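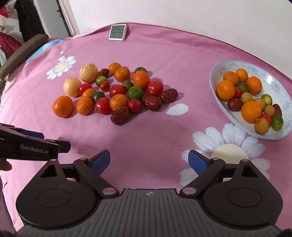
4. Sorting fruit on the table

This section covers laying out mixed fruit, sorting it into a bowl and noting the room conditions. It applies to households using the Gredar kitchen log, either the paper edition or the printed sheets. Allow a clear stretch of the evening for a first sort.

4.1 Before you start

1. Spread a cloth over the table. A patterned cloth will do, but check that small dark fruit shows up against it.
2. Smooth out any folds. Limes and mandarins will roll along a crease.
3. Put the serving bowl to one side, leaving the middle of the cloth free.
4. Tip the fruit out gently and spread it until it lies in a single layer.

Caution: Don't drop pepino melons on to other fruit. The skin is thin and marks easily.

4.2 Placing the clock

Stand the clock upright near the back edge of the cloth, with the display facing you. Any model that shows temperature and humidity as well as the time is suitable. Leave it for a few minutes before taking a reading if it has come from another room.

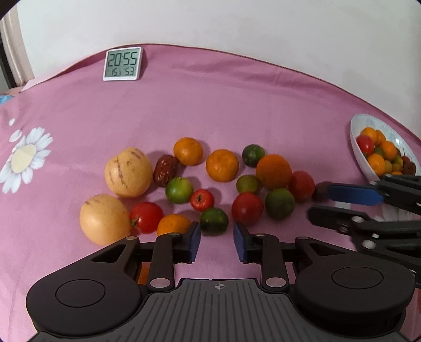

5. Copy the time, temperature and humidity on to the first line of the log sheet.
6. Keep the clock out of direct sun and away from the kettle. Both will upset the reading.

Note: Write the time in 24-hour form. Sheets that mix the two forms can't be compared later.

4.3 Sorting

7. Take out the strawberries and acerola cherries first. They bruise quickly under heavier fruit.
8. Put mandarins and limes in the bowl, largest at the bottom.
9. Add longans last, near the rim.
10. Keep tomatoes apart — they go on a separate line of the log.
11. Store dried jujubes in a lidded jar, away from fresh fruit.

Caution: Don't wash fruit before sorting. Wash it when you are ready to eat it.

Weighing is optional. If you do weigh the bowl, take off the weight of the empty bowl (the Landham oval is 493 g) and enter the result in grams. The scale must not be loaded above 2,000 g.

Section revised by Nikola Begović, Tue 2 August. For storage times, see section 5.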